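Section 4: Setting up your Valon worm bin

I've been running a Valon in my laundry room for a few years now, and the booklet that comes in the box is pretty thin on the part people get stuck on, so I've written out how I do it. Read the whole section before you order worms — they arrive hungry and they don't like waiting around in a mailing bag.

What you need on hand

The bin itself with both trays, the drip tap, a bucket, a spray bottle, a scoop of garden soil and a good pile of plain brown cardboard. Collect more of it than you think. I fill a grocery sack and I still end up raiding the recycling.

Bedding first

1. Screw the tap into the base and hand-tighten it. Pour in a cup of water and check for drips. If it weeps, take it off, flip the rubber washer and try again.

2. Set the base where it's going to live. Mine sits next to the dryer, and anywhere that stays between a cool basement and a comfortable living room will do. Full trays are heavy, so please don't plan on moving it later!

3. Flatten your boxes and pull off the tape, labels and staples. Skip anything shiny or waxed.

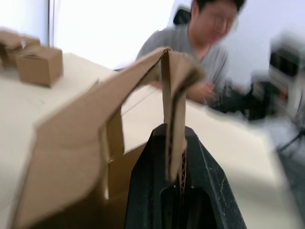 Corrugated cardboard, folded over. The wavy layer shows at the cut edge.

4. Tear the cardboard into strips as wide as two fingers. Tearing goes much faster along the ridges than across them (Mwajuma Kariuki taught me that, after watching me fight with a pizza box).

5. Soak the strips in the bucket for 5 minutes, then squeeze them out hard. You want them to feel like a wrung-out sponge.

Note: If water runs out when you squeeze a handful, it's too wet. Mix in some dry strips and check again the next morning.

6. Fluff the strips into the bottom tray until it's two-thirds full, and stir in the scoop of soil. The worms need that grit to grind up their food.

7. Lay one flat piece of dry cardboard over the top as a blanket, put the lid on and leave the bin alone for 4 days.

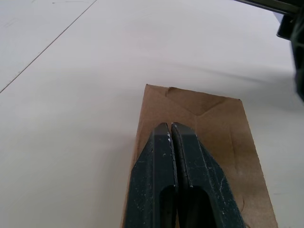 I know, waiting is the boring part. I skipped it with my first bin and spent a whole evening picking escapees off the laundry room floor. Let the bedding settle and start to smell like the woods, and the worms will be a lot happier to stay put.

Adding the worms

8. Order red wigglers. Earthworms from the yard won't do well in a tray. I start with 600, and that's plenty for a household of two.

9. Lift the blanket, tip the worms out in a heap in the middle and leave a lamp on over the open tray for an hour. They'll dive down on their own to get away from the light.

10. Put the blanket and lid back. Wait two days, then bury a small handful of chopped vegetable scraps in one corner.

Caution: No meat, dairy, oil or citrus peel. Go easy on onions too.

Caution: Keep the tap closed and a jar under it. Don't drink from that jar, obviously, and keep it away from pets.

If the bin starts to smell sour, stop feeding, stir in dry strips and leave the lid propped open overnight. Feeding amounts for the first month are in Section 5.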